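Notebook, two-arm cell, Hastcombe shared workshop
Apr 12, 2024

Present: me the whole afternoon, Wen-hsiung Yu until tea.

1. Walls
The grey fabric is now on the back and both sides. I stretched it on the back first and worked from the middle out, as Wen-hsiung told me. It is much better than bare board, the echo is gone and the overhead camera does not see people walking behind. What I do not like: the weave gives coloured bands in the overhead picture, orange and blue, mostly in the middle of the back wall. I tried another exposure and the bands only moved a little. Maybe a lower sharpness setting, I did not find it yet in the menu.

2. Base rail
Both mounting plates are bolted to the front rail. I took them off once more in the morning, the left one was not square. All screws tightened again with the short key. Please do not lean on the rail when you reach for the boards under it.

3. Handover test
Left arm holds, right arm comes to take. I use the pink piece for this because it is long and leaves room for two grippers. The meeting point is set in the middle of the table. I run at 60 mm per second for the approach, faster than this I do not trust my own calibration. The cans stay on the left side of the table for the pick test which comes after.

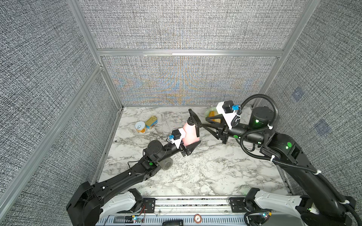
4. Cables
The corrugated conduit on the right arm makes a big loop over the joint. I would like it shorter, but Wen-hsiung is afraid it will pull when the arm goes far forward. We agreed to leave it until we have measured the full reach – he has a drawing from Hastov with the old lengths, 325 mm for the part over the elbow. The thin white cable on the table must be fixed somewhere. It lies near the left wrist and one day a finger will catch it. I have clips at home.

5. Log files
Run 106 is the first one with the new wall fabric, so do not compare it with the earlier ones for the colour. The joint values can be compared as before. I save them in the folder "Aidoo", same as always.

To do
Clips for white cable.
Ask Stustton if they still have the matt version of the fabric.
Camera menu, sharpness.
Copy the left arm limits into the shared file, at the moment they are only on my laptop.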